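March 6, 2020

Shellac test boards, second round

Picking up from the first set, which I ruined by putting everything on too thick. Same idea this time, thinner cuts, and I wrote the mix on the back of each board before I started.

Flakes are the dark Trillard ones, the bag that has been open since last spring. I dissolved a spoonful overnight to see if they were still good. Small amount of jelly at the bottom of the jar, the rest went in fine. Strained through an old T-shirt. A coat on glass was hard by the next morning and didn't take a fingernail mark, so I'm going ahead with the bag. If the next jar shows more jelly, throw it out and open the Olivares flakes.

Boards are maple and cherry offcuts, all from the same stack, planed and then sanded to 220. Half of each got a wash coat first. I raised the grain with a damp rag on all of them and knocked it back with a worn piece of 320.

Light cut, on maple: goes on easy, dries before I can get back to the edge. First coat looked like nothing. By the fourth there was a warm color but still a lot of open grain. No lap marks.

Light cut, on cherry: best looking board of the lot. Slight blotch near the knot on the one with no wash coat. The one with the wash coat is even all the way across.

Heavier cut, on maple: lap marks on the second coat where I went back over a missed spot. I should have left it. Rubbed out most of it with 600 paper and a little mineral oil but it still shows in raking light.

Heavier cut, on cherry: fine from three feet away. Sticky at the end grain for most of the afternoon. I think it pooled there. Wipe the ends with a dry pad before moving on.

Shop was cold in the morning and I had the heater off because of the alcohol. That could account for the slow drying on the heavier cut. I'd like to repeat it in April when it's warmer before blaming the mix.

Brush vs. pad. I used the Welgate brush on the first two coats and a pad after that. The brush sheds. Picked out hairs from both maple boards. Delia Pereyra lent me her pad, which is old cotton inside and linen outside, and it held a lot more than mine. Need to make one like it. She also thinks I'm pressing too hard at the start of the stroke, and after watching my own marks on the heavy maple board I agree.

Water test on the light cherry board: wet glass left for 26 minutes. Faint ring, gone by the evening. Same test on the heavy cherry board left a white ring that hasn't gone. Did not expect that, would have guessed the other way. May be that it wasn't cured yet. Repeat after it has sat a few weeks.

Wax: put Wokatari paste wax on one corner of each board. Takes the shine down a bit and feels better. No change in color that I can see. I would not put it on until I'm sure no more coats are needed.

Cost so far is around 116 dollars, mostly alcohol and the brush. Not buying that brush again.

To do: make a new pad, relabel the jars with mix date, cut more cherry, find the lid for the small jar. Boards are on the rack by the window, face up. Please don't stack them.
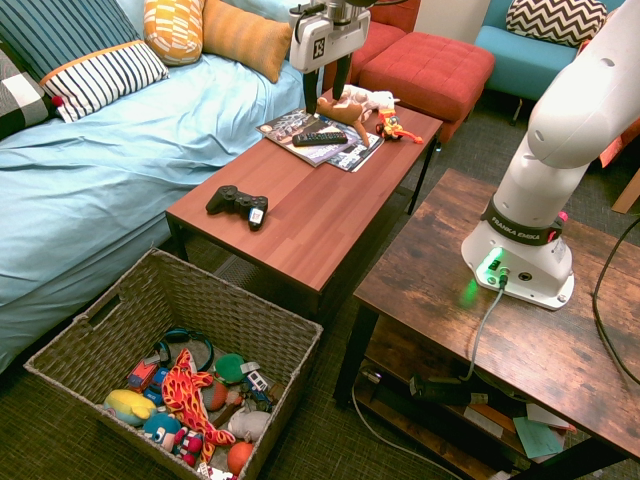 Color notes

Brown and reddish-brown are too loose as names for table finishes. A rustic brown side table and a reddish-brown coffee table could both end up as "medium brown" in this notebook. From now on write down the wood, the flake and the number of coats next to any color word.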